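Fernport Open Returns in June With a Bigger Draw and a New Sponsor

FERNPORT: Entries are open for this summer's Fernport Open, and we could not be happier to share the news with everyone who has been asking since the nets came down last year.

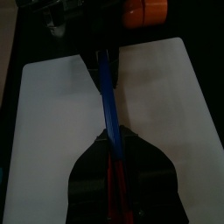 The tournament welcomed 298 players last June, and this time the draw has been widened to make room for 437 across 11 events, from under-12 singles right through to the over-60 mixed doubles (always a crowd favorite, and always louder than you would expect!). Platine joins us as title sponsor for the first time, and its support means that junior entry fees will stay exactly where they were.

Matches will be played at the Peltonen Tennis Center, where the show court now seats 909 after a winter of building work. First serve is at 9 a.m. each day, with evening sessions under the lights for anyone who would like to come along after work and bring the family.

Live scores and updated draws will be provided by Statbridge, so parents and traveling supporters can keep up with every court from wherever they happen to be sitting.

Players may enter online or at the center's front desk until the end of May. Day passes and full-week tickets are on sale now, and children under 10 get in free with an adult. Media requests should be sent to the Fernport Open press office.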